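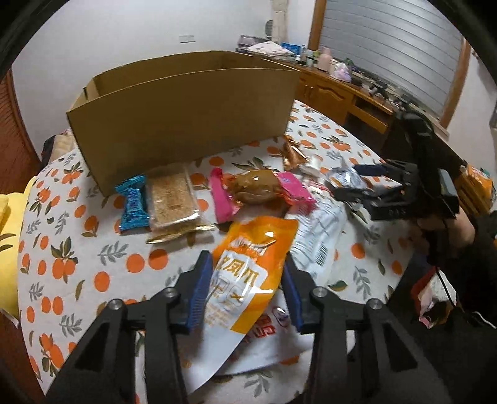 Snacks, a carton and a pair of hand-held grippers, one bag of 凤爪 between the fingers.

Search this site Go

38 shares 2 comments

I'd expected Siyabonga Botha to want to talk about robots, and instead we spent the first part of our call on chicken feet. "The bags slide," he told me. "You squeeze one end and everything goes to the other end. With your hand you don't even think about it. With two stiff fingers, you think about it all day!"

He's a packer at Curnlow, where they make up mixed snack boxes, and he's been there long enough to have trained half the people on his shift. These days he splits his time. Mornings are ordinary packing -- orders, cartons, tape -- and afternoons he works with the grippers, picking things up and putting them down so there's a record of how a person does it. The company hopes to have an arm on the line that has learned from those recordings. They call the project Stimola, and I never did find out why.

Was he worried? "Of course I was. The first thing you ask is, am I teaching the thing that gets my job?" He asked exactly that at the first meeting, in front of everybody, and Huw Landeg, who runs the floor, said he couldn't promise what the place would look like down the track. Siyabonga liked that better than a promise. What they did get in writing was no change to anyone's hours while the recording was on, and the same pay rate for gripper time as for packing.

The target is 190 recordings a week across the team, in blocks of 20 minutes, then a break. The blocks used to be longer. "My wrist was the one that complained," he said, laughing. "So I took my wrist to see Huw." 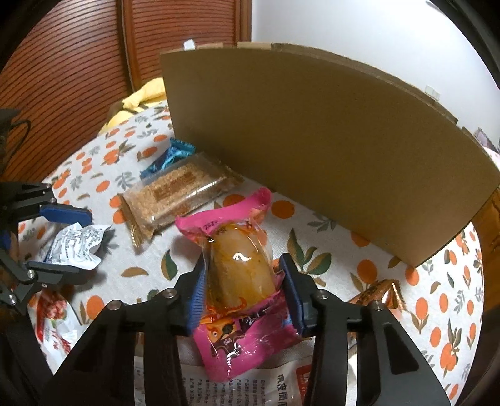 The soft little packs are his favourites, as it happens, and he got quite animated about them. You can't rush them and you can't crush them, and new people always do one or the other. He reckons slowing down for the grippers has changed how he packs by hand too. He used to throw the heavy stuff in wherever it fit. Now he catches himself turning a packet the right way before he's lifted it.

I rang Huw afterwards to get his side. He was more cautious than I'd guessed. "I'd like it to take the dull, repeat orders," he said. "The odd ones, the birthday boxes, I can't see it. And I still need somebody who notices when a seal's gone." He also admitted the mornings are tighter now, with fewer hands on cartons after lunch, and that some of the crew have grumbled to him about it. Fair enough, I thought.

Siyabonga has put his name down for the maintenance course, whenever it starts. His mum thinks he should have asked for a raise first. He's working on that.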